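집에서 드라마 몰아 보는 날, 거실과 부엌 준비 요령

법정 드라마나 실화 범죄 다큐멘터리는 한번 틀면 중간에 끊기가 어렵다. 우리 집은 4월 개편 때마다 Fletevby 시리즈를 저녁부터 이어서 보는데, 몇 해 해 보니 준비 순서가 정해졌다.

화면과 조명
재판 장면은 어두운 실내가 많아 화면에 전등이 비치면 표정이 잘 안 보인다. 천장등은 끄고 텔레비전 뒤쪽 벽에 낮은 스탠드를 하나 둔다. 화면 먼지는 전원을 끄고 식힌 뒤 마른 극세사 천으로 닦는다. 유리 세정제는 쓰지 않는다. 코팅이 벗겨진다.

소리
대사가 배경음악에 묻히면 음량을 올리기 전에 음성 강조 설정부터 찾아본다. Stenano처럼 증인 신문이 긴 작품은 자막을 같이 켜 두는 편이 낫다. 아래층이 신경 쓰이면 스피커 밑에 두꺼운 수건을 접어 깐다.

간식
팝콘은 옥수수 90그램이면 큰 그릇 하나가 찬다. 지름 28센티미터 냄비에 기름을 두르고 알갱이를 한 겹으로 깐 다음 뚜껑을 덮고 중불에 올린다. 터지는 간격이 2초쯤으로 벌어지면 불을 끈다. 소금은 곱게 빻아야 고루 붙는다. 치즈 스틱은 오븐 200도에서 굽고, 속이 새어 나오기 직전에 꺼낸다.
봉지 과자는 미리 그릇에 덜어 놓는다. 조용한 장면에서 봉지 소리가 나면 식구들이 싫어한다.

얼룩
소파에 콜라를 쏟았으면 문지르지 말고 마른 천으로 눌러 빨아들인 뒤 미지근한 물에 중성세제를 조금 풀어 두드린다. 버터 얼룩에는 베이킹소다를 뿌려 두었다가 청소기로 빨아들인다. 가죽 소파에는 이 방법을 쓰지 않는다.

리모컨
손에 기름이 묻은 채로 만지면 버튼 사이에 때가 낀다. 건전지를 빼고 면봉에 소독용 알코올을 살짝 묻혀 닦는다. 물티슈를 그릇 옆에 하나 두면 이 일이 줄어든다.

독자 편지
Colleen Lévesque 씨는 De Smet 마지막 회를 볼 때 얼음이 금방 녹아 음료가 싱거워졌다고 적었다. 같은 음료를 얼음틀에 얼려 쓰면 된다. 탄산음료는 김이 빠지니 주스나 차로 한다. Jordan Staniforth 씨는 Hatasach 재방송 날 캔을 냉동실에 넣고 잊어버려 터뜨렸다고 한다. 캔은 냉동실에 넣지 말고 얼음물에 소금을 한 줌 풀어 담가 둔다. 병도 마찬가지다. 음료는 전날 밤에 냉장고에 넣고, 뒤쪽 벽에 바짝 붙이지 않는다.

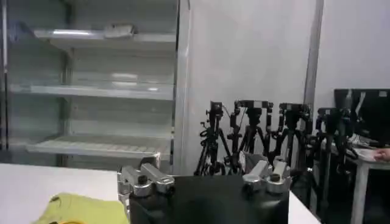
물병은 따로 꺼내기 쉬운 문 쪽에 세워 둔다. 다 보고 나면 그릇은 그날 밤에 불려 놓고, 소파 틈에 떨어진 옥수수 껍질은 다음 날 아침 좁은 흡입구로 빨아들인다.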